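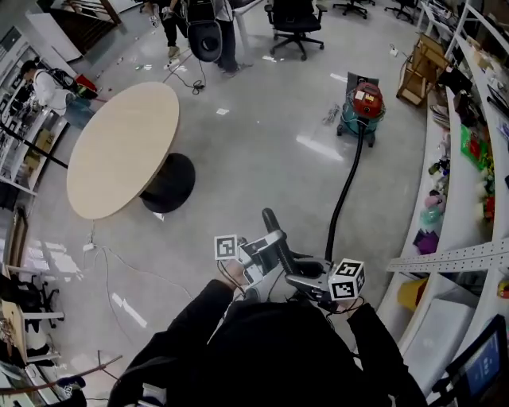
Why does a town of this size still not have a bus after seven in the evening? The money for it was moved to another part of the budget in June, and the council has not voted to move it back.

I have lived in Grodolberg for eleven years, and I still read the council papers with a dictionary next to me. Maybe this is the reason I read them slowly, and maybe this is the reason I found page 30. The budget report has a short table on that page with the title "Transfers between services." In the fourth line, the evening bus between Lurholm and the center is written with a zero. In the year before, it had a sum. The sum did not disappear. It went to a line called "Access improvements, Lumgate," and Lumgate is the parking area behind the old market hall.

There was no speech about it. The minutes say that the report was "noted," and then the members discussed for a long time the color of the new street signs.

Lurholm is the part of town on the other side of the river. Around 2000 people live there, many of them in the long blocks that were built for the workers of the Danko mill. The mill is closed, but the blocks are full. The last bus now leaves the center at ten minutes before seven. After this hour you can walk over the bridge, you can pay for a taxi, or you can stay at home.

I walked it three times for this article. The sidewalk on the bridge is good, but after the bridge it becomes narrow, and for a part of the road there is no light. On my second walk it rained, and the trucks going to the freight yard threw water over the barrier. A woman with two shopping bags was in front of me the whole way. She told me she works at the bakery counter and finishes at half past seven. "Before, I was home for the children's dinner," she said. "Now I am home for the dishes."

Aurélien Carré has represented Lurholm on the council for six years. He received me in his kitchen, with the budget report open on the table and many lines marked in green. He was present at the meeting in June, and he does not hide that he let the page pass.

"I read the summary," he told me. "The summary says the transport budget is stable, and in total it is stable. I should have read the table."

He has since written a motion to bring the evening bus back until the end of the financial year. To put a motion on the agenda, a member needs a second signature, and he got it only after some weeks, from a colleague of the opposite party who asked him for support on a matter of school meals. Carré calls this normal. I am less sure, but I did not grow up with this system, and perhaps I expect too much from it.

The town's answer to the criticism is that the evening bus was almost empty. I asked for the passenger numbers and received one sheet. It shows 1493 evening trips for the last full winter, from the first of November to the end of February. Is this a small number? The transport office thinks so. But the sheet also says, in a note at the bottom, that tickets bought by the month are not included. Most regular passengers that I met have a monthly ticket. I wrote to the office to ask how many evening trips were made with such tickets. The reply was polite – it said that this information is not collected.

So the council made a decision with half of the passengers missing from the paper. I do not believe that anybody wanted to hurt Lurholm. The parking area also has its defenders, and the shop owners near Lumgate say that customers from the villages come by car and need a place to stop. One of them, who sells shoes, showed me his sales book and was quite angry that people now speak of his parking spaces as if he had stolen them.

What troubles me more is the way. A service was ended in a table, and the people who used it learned this from a sheet of paper taped to the bus stop. The tape was already coming off when I saw it.

The motion of Carré is on the agenda for 11 Sep 2018. It is item nine, after the report on the cemetery wall. The meeting is open to the public and begins at half past six in the council hall, on the center side of the river. Residents of Lurholm who want to hear the vote will have to arrange their own way home.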